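**Trememgate öffnet die Übungswohnung -- 40 Gäste beim Roboter im Bad**

Bultosska. Der Robotikbetrieb Trememgate hat im April zum ersten Mal Besucher in seine Übungswohnung gelassen. 40 Gäste hatten sich angemeldet, die meisten aus Pflegediensten und der Hotelbranche. Geführt wurde in kleinen Gruppen, je 15 Minuten pro Raum. Am längsten standen die Leute vor dem Badezimmer, in dem ein humanoider Roboter am Waschtisch arbeitet. Auf dem Programm stand das Aufräumen der Ablage: Tuben und andere Kleinteile greifen und an einen festen Platz legen.
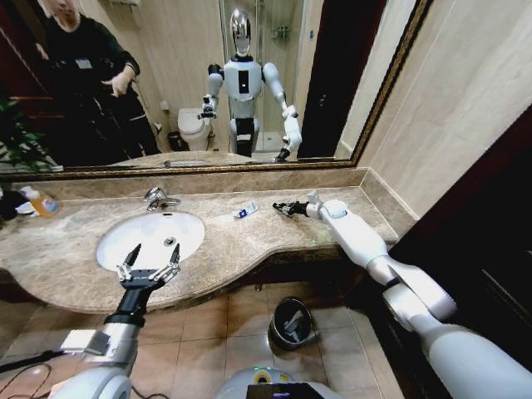
Wann kommt so ein Gerät in normale Haushalte? Trememgate nennt dafür keinen Termin; zunächst ist ein Probebetrieb in einem Hotel geplant.

Die Wohnung gehört dem Vermieter Meser und wird seit dem Winter für Versuche genutzt. Umgebaut wurde nichts, auch die Einrichtung blieb, wie sie war. Nach Angaben des Betriebs liegen inzwischen 1.076 aufgezeichnete Durchgänge allein aus dem Bad vor. Glatte Flächen und dünne Tuben gelten dort als schwierig, Flaschen machen weniger Mühe. Ein Mitarbeiter ist bei jedem Durchgang im Raum und kann eingreifen.

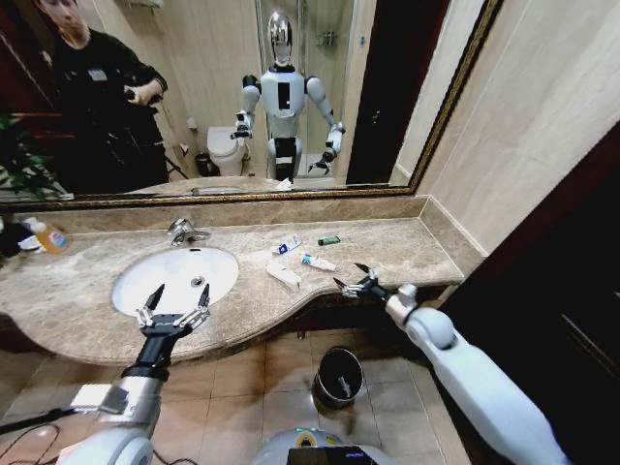 In der Küche wird nach demselben Muster geübt, allerdings erst seit wenigen Wochen. Die Auswertung übernimmt das Büro Liapis, das die Aufnahmen sichtet und misslungene Griffe aussortiert. Rund 800 Durchgänge sind dort bereits geprüft.

Mehrere Besucher fragten nach Kosten und Haftung. Zum Preis machte Trememgate keine Angaben -- die Haftung soll vor dem Probebetrieb mit dem Hotel vertraglich geregelt werden. Eine zweite Führung ist für den Herbst vorgesehen. Anmeldungen nimmt der Betrieb ab September entgegen, die Teilnahme ist kostenlos. Parkplätze gibt es nur an der Straße.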